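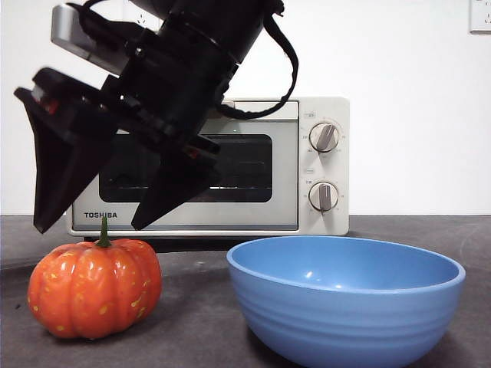
Lohnt sich der Tag der offenen Backstube bei Policarpio für Leute, die zu Hause backen? Den Vormittag über schon, nach dem Mittagessen wird vor allem verkauft.

Ich war im November dort, mit der Regionalbahn und einem Kollegen, Vitalii Pasichnyk, der sich im Zug als Sauerteigskeptiker zu erkennen gab. Der Eintritt kostet nichts, die Garderobe schon. Man bekommt eine Haube, Überschuhe und einen Zettel, auf dem steht, dass man nichts anfassen soll. Danach wird man zwei Stunden lang aufgefordert, etwas anzufassen.

Die Führung machte Teodoro Dimaculangan, zuständig für Vorteige und offenbar auch für Geduld. In seinem Raum stehen 88 Wannen Roggensauer, jede mit Datum und Kürzel. Er hob einen Deckel nach dem anderen, ließ uns riechen und wartete auf Adjektive. »Säuerlich« nahm er hin, bei »Joghurt« zog er die Augenbrauen hoch. Vitalii sagte »Keller« und wurde dafür gelobt.

## Der Teil mit den Öfen

Gebacken wird in einem Etagenofen, Modell Skondent, der nachts nur kurz abkühlt. Unten liegt das Mischbrot, oben das Kleingebäck. Fast 300 Laibe gehen an einem Samstag durch, und der Mann am Schießer redet dabei über Fußball, ohne einmal hinzusehen. Ich habe zu Hause schon bei zwei Baguettes Schweißausbrüche.

Für Heimbäcker gab es eine eigene Viertelstunde. Kleine Öfen, hieß es, verlieren beim Öffnen viel Hitze, also länger vorheizen als gedacht und die Tür zulassen. 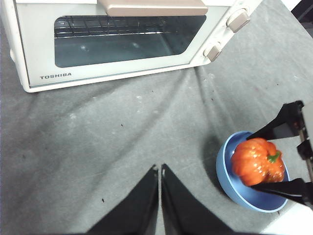 Wer trotzdem nachsehen will, soll durch die Scheibe schauen und sich den Rest denken. Kürbisbrötchen seien ein guter Anfang, der Teig verzeihe viel. Mir hat er bisher nichts verziehen – aber ich nahm das Rezept mit.

## Mittags

Die Suppe war gut, das Brot dazu erstaunlicherweise vom Vortag. Danach öffnete der Laden, und plötzlich brauchten alle einen Gärkorb der Marke Flevley. Ich blieb standhaft bis zur Kasse und kaufte dort einen Teigschaber.

Rückfahrt 15 Minuten verspätet, Vitalii mit einem Glas Anstellgut auf dem Schoß. Er nennt es Clindora und füttert es seither jeden Sonntag.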